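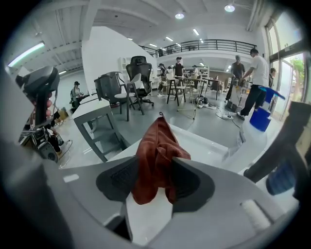 Rust-red towel, mid-pinch, between the two finger pads. The upper corner always flops forward like that.

Looking After a Gripper: The Towel Cell at Gaswood

Most of what gets written about grippers concerns what they can pick up. I look after one, so this page concerns what it takes to keep the thing picking up towels, a job it would drop in a heartbeat if I stopped wiping its fingers. The cell is called Uvlow, after the village where the first one was bolted together. The one at Gaswood is the second, and has inherited all of the first one's bad habits plus a couple of its own.

There is one photo in the gallery so far. The notes under it have been growing since June. More pictures will go up when I remember to take them with clean hands.

Finger pads
The black textured surface on the inside of each finger is what does the gripping, and it is a magnet for lint. Towels are made of lint, as far as I can tell, held together by optimism. We wipe the pads every 154 cycles with a damp cloth and no solvent. Somebody at Setisthorpe used solvent once and ended up with two very shiny fingers that couldn't hold a sock.

If a pad starts lifting at one corner, don't glue it back. I have glued it back. It holds beautifully until the next towel, and then you have a towel with a finger pad on it.

Pinch force
The controller takes a number from 0 to 800 and declines to say what it's a number of. Ours sits at 227. At 200 the bath towels slide out on the way up, and at 300 the fingers leave a crease you could file papers in. The setting is saved under the name TOWEL_FINAL_2. There is no TOWEL_FINAL_1. I have looked.

The little loop that sticks up near the fingertips is nothing to worry about. It's spare fabric with nowhere better to go. A loop that has worked its way down behind a finger is another matter: stop the cell, open the fingers by hand, and pull the towel straight up. Pulling sideways will get it out faster and will also get you a new alignment job.

Alignment
The two fingers should mirror each other. I check with a strip of printer paper, closing them on it and tugging. If the paper comes out straight, fine. If it swings like a gate, one finger is ahead of the other, and it's time for the small hex key, which lives in the Kettler drawer and is therefore in somebody's pocket.

Loosen the two screws at the root of the late finger, close on a flat block, then snug them down a little at a time, swapping from one to the other. The manual covers this in one sentence and a drawing of a different gripper.

The table
White top, wiped down every morning before the first run. Crumbs are the enemy. A towel set down on a toast crumb comes up with a toast crumb, and after enough of those the crumb moves into the finger joint and starts a family. Lunch is eaten elsewhere. This rule has my full support and I have broken it seven times.

Cables
Anything that moves with the gripper gets a generous bend and a tie at both ends. Check the tie nearest the wrist first, as it takes most of the twisting. Move everything slowly through its full travel after you've touched a cable, with one hand near the stop button and your sleeves rolled up.

Spares on the shelf
One pair of pads, one tub of screws that fit, one tub that nearly do. The tubs are labeled now. New pads are on order from Kettler, who say three weeks in a tone that suggests a longer conversation. Until they arrive the old ones get wiped, and the rust-red towel stays on duty, being the only one in the pile that sheds less than I do.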